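How to Wrap Small Fragile Things in Bubble Wrap for Mailing

Most breakage in the mail comes from two problems. The item can move inside the box, or it is packed so tightly against one side that every knock goes straight into it. Both are easy to fix with ordinary supplies. The method below works for small boxed electronics, figurines, jars, framed prints up to about the size of a book, and anything else that fits in two hands.

What you need

Clear bubble wrap with small bubbles
A shipping box at least two inches bigger than the item in every direction
Packing tape in a dispenser
Scissors
Crumpled paper or more bubble wrap for filler
A marker

Large-bubble wrap is fine for filling space, but it is too stiff for going around a small object. It springs open at the folds before you can get tape on it. If you only have the large kind, use a layer of tissue underneath and expect to use more tape.

Set up the table first

Clear a space big enough to lay the sheet flat, with room left at the far side for the tape and scissors.

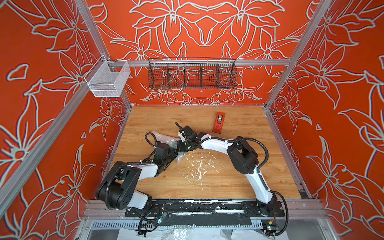 Bubble wrap gets used twice or three times at my table before I throw it out, and it holds up well if it is stored loosely. Check an old sheet by pressing your palm on it in a few places. Flat spots near the edge can be trimmed off, and a sheet that has gone flat in the middle should be cut up for filler. A crumpled sheet like the one lying on the wood needs smoothing out before you measure anything with it, as it will come up short otherwise. The red tape dispenser stays toward the back of the table, away from the folding. I used to keep tape by my elbow and knocked it on the floor all day long.

Cut the sheet

Put the item in the middle of the wrap and roll it once. Note where the sheet meets itself. You want enough length to go around at least twice, and enough width that the ends fold in over each side and overlap. For a small box 8 inches long, cut the sheet wide enough to leave about half the height of the box plus an inch beyond each end.

Cut between the rows of bubbles. It is slower but you lose fewer of them.

Wrap it

1. Lay the sheet with the bubbles facing up, so they end up against the item. The flat side faces out and takes tape better.
2. Put the item near one short edge, square to the sheet.
3. Fold the short edge over the item and hold it.
4. Roll the item forward, keeping a light, even pull. Do not stretch the wrap.
5. Put one strip of tape across the seam in the middle.
6. Fold the ends in as you would on a present: two sides first, then the bottom flap, then the top flap.
7. Tape each end with a single strip that runs onto the body of the package.

Fold one end of each strip under by a quarter inch. The person opening it can then pull the tape off with their fingers and keep the knife away from whatever is inside.

For bare circuit boards and other electronic parts that are not in their own packaging, put the part in an anti-static bag before any of this. Regular bubble wrap can build up a static charge. 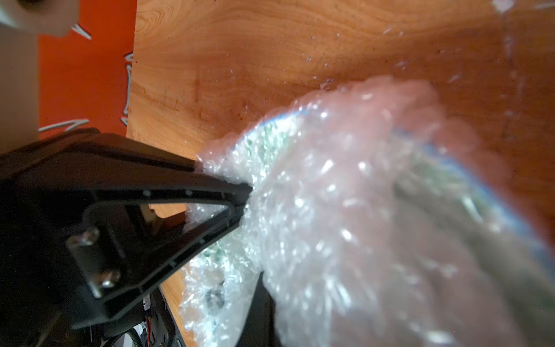 Sandrine Marchal
Packing and Shipping Editor

Corners and edges

Corners fail first. A single layer that looks thick on the flat sides is pulled thin where it goes around a corner, and this is where the item will touch the box if it is dropped. After the first full turn, stop and press each corner with a fingertip. If you can feel a sharp point, cut a piece of wrap the size of a playing card, fold it over the corner and tape it in place before you continue rolling.

For round items such as jars, wrap the body as above, then gather the extra at each end and tuck it in. Do not twist it. A twist makes a hard knob that can press on a lid. If you are sending two jars, wrap each one separately and then wrap the pair together.

Odd shapes with a handle or a spout need filler before they are rolled. Pad the thin part with strips until the whole thing is closer to a cylinder. Takumi Kikuchi, who ships teapots, uses strips of old wrap inside the handle as well as around it, and I now do the same.

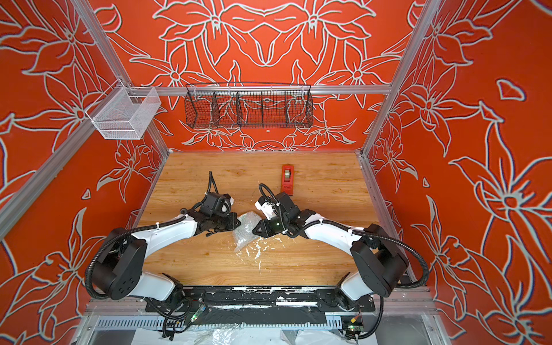 Can I put the wrapped item in a padded envelope?
Use a padded envelope only for flat things that can take some pressure, such as paperbacks or fabric. Glass, ceramics and anything with a screen should go in a box. Envelopes get stacked under heavier parcels and the bubbles will not stop that kind of load.

Box it

Put two inches of filler in the bottom of the box and press it down. Set the wrapped item in the center, then fill the sides, pushing the filler into the corners with your fingers. Add another two inches on top. The filler should stand slightly above the rim so that the flaps push it down as they close.

Close the flaps with your hands and shake the box gently before taping. If anything shifts, open it and add more at the sides. It is usually the sides.

Tape the center seam top and bottom, then one strip across each end of the seam. Write the address on the label and again on a slip of paper inside the box. The inside slip has saved two of my parcels after the outer label came off.

Clean up between parcels

Wipe or brush the table before you start the next one. Grit picked up by the wrap ends up on the bubble side, against the item, and will mark a polished or painted surface. Scraps of tape are worse. They stick to a fresh sheet and tear the bubbles when you pull them away.

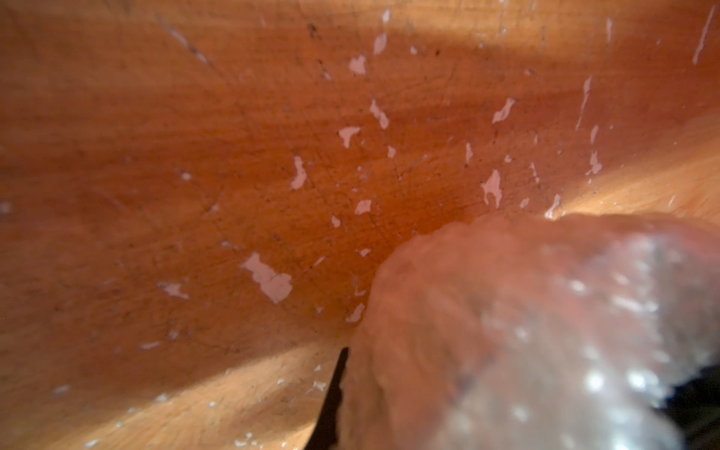 How long does stored bubble wrap last?
Expect a few years if it is kept out of direct sun and nothing heavy is on top of it. The bubbles lose air slowly even on an unused roll. Stand rolls on end in a closet and try a piece from the outside layer before you rely on it.

Keep the offcuts in a bag by the table. Anything bigger than your hand will do for corners, and the rest goes in as filler.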